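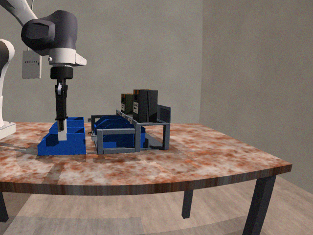

FARAU, February

# Farau Rink Scoresheets

Hello, and thank you for stopping by! This is the data card for a collection of typed-up scoresheets from youth and amateur hockey games at the rink in Farau. It started as a box of paper in the scorer's booth and grew well past what I had planned for my winter evenings. If you love old box scores as much as I do, pull up a chair.

The collection covers 840 games. Of those, 770 have a full sheet, meaning both rosters, every goal with its period and clock time, and every penalty. The rest have a final score and whatever else could be read, which in a few sad cases is only the name of the visiting team. There are 2759 goals in the goals table, and yes, I typed every one of them (some of them twice, when I lost a file).

## What you get

There are two files, both plain comma-separated text:

- `games.csv` has one row per game, with home team, away team, final score, overtime yes or no, and a column called `sheet` that says full or partial.
- `goals.csv` has one row per goal, with the game number, period, clock time, team, scorer's jersey number and up to two assists.

Clock times count down, the way the scoreboard shows them. A goal at 0:04 is a buzzer beater — or close to it — and a goal at 14:50 came right after the faceoff. Please don't flip them without telling people, it gets confusing fast.

Players appear by jersey number only. Most of them were kids, and a number is plenty for working out who was hot in the third period. 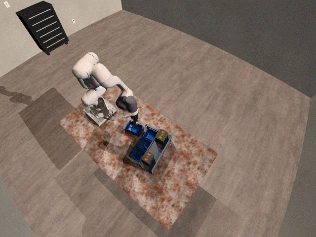 Category: Youth & Amateur Hockey

## Things to watch for

The Clornero club changed its team name partway through and then changed it back, so I've kept it as Clornero all the way down. Fulo sent a combined team for a while and those games are listed under Fulo too, with a note in the last column. Games for the Steinarsdóttir Cup are marked `cup`, and those allow overtime, while the regular games could end in a tie.

Assists are the weakest part of the whole thing. Some scorers were generous and some plainly forgot, and I typed what was on the paper either way. Shots on goal aren't included at all. I tried for a while, but the tally marks beat me.

## Using it

Help yourself for anything you like, from a school project to a club history. A mention of the rink would be kind. If you find a mistake, leave a comment with the game number and I'll go back to the sheet and look.

14 shares | 3 comments

**bluelinemom:** My son is number 17 in a lot of these! Thank you for doing this.

**fulo_fan:** Game 212 has the away goals in the wrong period, I think. Could you check?

**oldgoalie:** Any chance of saves someday?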